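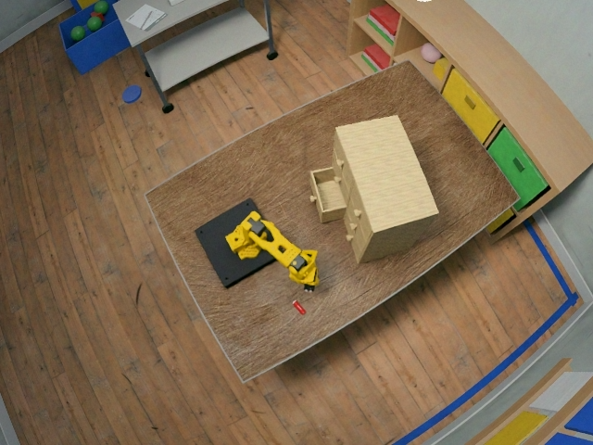 Rim rebound and release, Datham workshop

November. Started 8.40 am, finished a bit after six with a long break for lunch and a delivery.

Carrying on from the last entry. The two breakaway rims from the Givwood sports hall are both on the wall rig now. East end rim is the one the players complain about. They say anything that touches the front of it bounces out long, and that it "sits down" after a dunk and comes back up slowly. West end rim is supposed to be fine. Both are the same model, put up in the same summer, so whatever is different between them should be wear or how they were set up.

Plan for the day was:

1. Measure rest height and level on both rims before touching anything.
2. Static release load at the front, left and right.
3. Drop test with the ball, front of rim only.
4. Open up the east rim and look at the springs.
5. Put it back together, repeat 2 and 3.

Got through all of it except the repeat of the side loads on the east rim.

Rest height and level

Rig plate checked with the long level first. It had moved a touch since the last job, so I slackened the two lower bolts, knocked it square and did them up again. Checked after lunch too and it had stayed put.

West rim: level front to back, level side to side, no play when lifted by hand at the front.

East rim: level side to side. Front sits low by a few millimetres. If you lift it with one finger it comes up to level and then drops back when you let go. So it isn't being held hard against its stop. That alone would explain a lot of what they hear and feel at that end. There is also a light click each time it drops, which seems to come from the hinge side and not the spring box.

I had the east rim down as bent before it came off the wall. It isn't. Laid it against the ring template and it is round all the way.

Static release

Used the hanging cradle and the flat plates, adding one plate at a time and waiting for it to stop swinging before adding the next. Release is taken as the point where the rim leaves its stop and keeps going without more weight. On the west rim that is very clear, there is a clean snap and it drops. On the east rim at the front there is no snap. It starts to sag well before the other one and then just keeps sagging a bit more with each plate. I've written the release down as the plate where the sag passed the scribed line, but it is a poor number and shouldn't be put beside the west one as if they were the same thing.

West sides: left and right let go on the same plate. East sides: right lets go two plates before left.

Plate counts are on the loose sheet in the back pocket of the book. Will copy them across when the second set is complete.

Drop test

Ball was the Skisska match ball, the newer of the two, pumped up to the middle of the range printed by the valve and left to stand for an hour in the workshop before use. Checked again at the end and it had lost hardly anything. Released from the chute so that it lands on the top of the ring at the front, from 60 cm above the ring. Measured the rebound against the striped board, reading from the phone played back slowly.

I did five as practice to get the chute lined up and threw those away. Then 145 good ones across the two rims, counting all the sets before and after the repair. Anything that clipped the net hooks on the way was struck out and done again. There were more of those than I'd like. The chute mouth is slightly too wide for this ball and lets it wander. A strip of felt down each side would probably cure it.

West rim: rebounds bunched together nicely. Ball comes up and slightly forward.

East rim before repair: two separate groups. Most are lower than the west rim, which is what you'd expect with the front sitting soft. Then every so often there is a high one that goes well forward. Watching the playback, the high ones happen when the ring is still on its way back up from the previous drop, or has been left sitting a little high after bouncing. I wasn't leaving long enough between drops at first. When I waited until the ring was fully still, the high ones nearly went away.

That bothered me until I thought about a real game. A shot that rattles hits the ring two or three times in quick succession, so the second touch is landing on a ring that's moving. That fits the complaint better than the slow test does. The players are right that it throws some of them long, it just isn't the first contact that does it.

Worth adding a proper double contact test. Two balls down the chute one after the other would be simple, though they may hit each other. Will think about it.
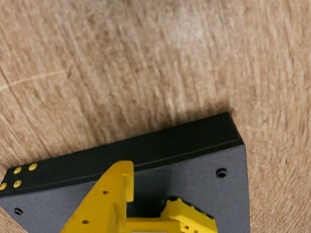
Grain of the wood, with the dark base and a bit of yellow at the bottom.

East rim opened up

Cover plate off, four screws, one of them badly chewed by somebody with the wrong bit. Replaced that one with a new screw of the same length.

What was inside:

Left spring: full length, clean, a bit of old grease.

Right spring: shorter than the left when taken out and stood beside it. No crack that I could find. It has just taken a set. Ends are rubbed shiny on one side, so it has been leaning against the guide.

Guide rod, right: a small step worn into it where the spring has been rubbing. You can catch a fingernail on it.

Stop pad: the rubber has gone hard and has split across the middle. Half of it was still in place and the other half was in the bottom of the box. That accounts for the click.

Hinge pin: dry, no wear worth writing down.

So there are three things wrong and they help each other along. The short spring lets the front sag, the missing half of the pad leaves a gap for the ring to knock in, and the worn rod makes the right side hang up on its way back. I don't know which went first. My guess is the pad.

Fitted two new springs from the Mykhailiuk repair kit, both sides, so they match. The kit springs are a fraction longer than the old left one but go in without a fight. New stop pad from the same kit. It had to be trimmed at one corner to clear the weld. No new guide rod in the kit, so I dressed the step out of the old one with a fine file and then emery, and turned it half a turn so that a fresh face is towards the spring. That's a repair for this season only. Rod wants ordering.

Thin smear of grease on the rods and the pin. Wiped off the excess. The last person was generous with it and it had picked up a lot of fluff from somewhere, which was packed in behind the springs like felt.

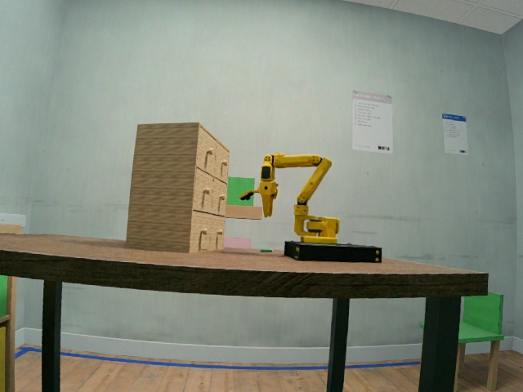 After the repair

Front now sits level and stays level when lifted and dropped. No click.

Static release at the front has its snap back. It lets go one plate later than the west rim. Could be the new springs settling, or could just be that the west ones have softened over the years and we've been treating tired springs as the normal ones. Backed off the adjuster by half a turn and it came to the same plate as west. Marked both adjusters with paint pen so we can see if they move.

Drop test repeated, same ball, same chute. The two groups have become one. Average is slightly above west, by less than the width of a stripe on the board. Tried it with short waits as well, as quick as I could reload the chute, and got only one high one in the whole set. Before the repair I'd have had a handful.

Return after release is quick now. It overshoots a touch and stops. West does the same.

Cycling

Put the east rim on the pull arm at 4.15 pm, with the counter set to 2000 pulls. It was still going when I wrote this section up. It's noisy and the bench next to it rattles, so move the tin of washers before it walks off the end again.

Check when it finishes: rest height at the front, paint marks on the adjuster, and whether the right side has started to hang up again. If the rod is going to be a problem it'll show there first.

Nets

Both nets off the Givwood rims are done for. Loops at the top have gone thin where they go over the hooks, worse on the side nearest the wall. Two hooks on the west rim have a sharp edge on the inside from the casting. Took them down with the small round file. Haven't gone round the east ones yet.

Longer nets were asked for. Tried one on the west rim and the ball hangs in the bottom of it for a moment on a soft shot. Standard length is better.

Odds and ends

The hand pump gauge reads differently from the bench gauge. Used the bench gauge for all of the above. Don't trust any pressures in the October pages that are marked HP.

Striped board needs a second light. The late afternoon readings were hard to see on playback and I had to do one set again.

The older Skisska ball has a flat spot beside the valve. Keep it for warm-ups, don't use it in the chute.

To do

Order guide rods, two, same diameter as the old ones.
Felt strips for the chute.
Side loads on the east rim after cycling.
File the hooks on the east rim.
Open up the west rim as well, even though it behaves. If its pad is the same age it can't be far behind.
Ring Givwood about when the wall brackets can be checked. Wants doing before the rims go back up, and the hall is booked most evenings.
Copy plate counts from the loose sheet.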